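Clindov: a little collection of for-sale ads from boat forums

Hi, I'm Davina Cowie and I put this together in my evenings, so please be gentle with it. Clindov is 1,950 secondhand listings for small-boat gear (trailers, outboards, winter covers, sails, one very sad dinghy) that people sent me permission to copy, plus the replies underneath. I started in October and thought I'd be finished in a couple of weeks. Ha!

Last updated May 5, 2024.

What you get

There are 3 files. listings.csv has the ads themselves, replies.csv has the comments, and places.csv is my attempt at working out where each thing was for sale. Join them on ad_id. If an ad was reposted it keeps its old ad_id and gets a new post_no, which confused me too when I came back to it after a break.

Prices are exactly as typed. So you'll find "400 ono", "400 or a decent anchor", and plain "make me an offer" all sitting in the same column. I did try a clean numeric version and gave up on the swaps. The column price_num is what's left of that, and it's blank wherever I wasn't sure.

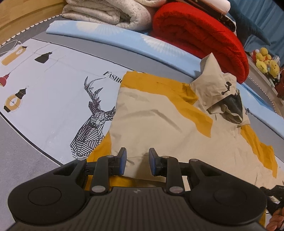 Places were the hard part. Loads of sellers write "buyer collects" and leave it at that, and then three replies down somebody asks which state they're in. Where the seller answered, I used the answer. Where they didn't, the row says unknown. Please don't guess from the phone number, I took those out anyway (along with emails, street names and hull numbers).

Almost 90 of the ads are for boats stored at Vultcombe, because one member there got the whole yard to join in. Lovely of them, but it does tilt things toward heavy old cruisers, so keep that in mind before you average anything.

Known problems

Guthrie is a trailer maker in some ads and a seller's nickname in others, and I haven't separated the two. Sail sizes switch between feet and meters, sometimes in the same sentence. A few replies got attached to the wrong ad when I moved everything over from Binico, my old spreadsheet setup, and I'm fixing those as I run into them.

Using it

Free for hobby and classroom use, just mention Clindov somewhere. If one of the ads is yours and you've changed your mind, send me the ad_id and I'll take it out of the next version. Corrections to places.csv are very welcome, especially from anyone who remembers buying the thing!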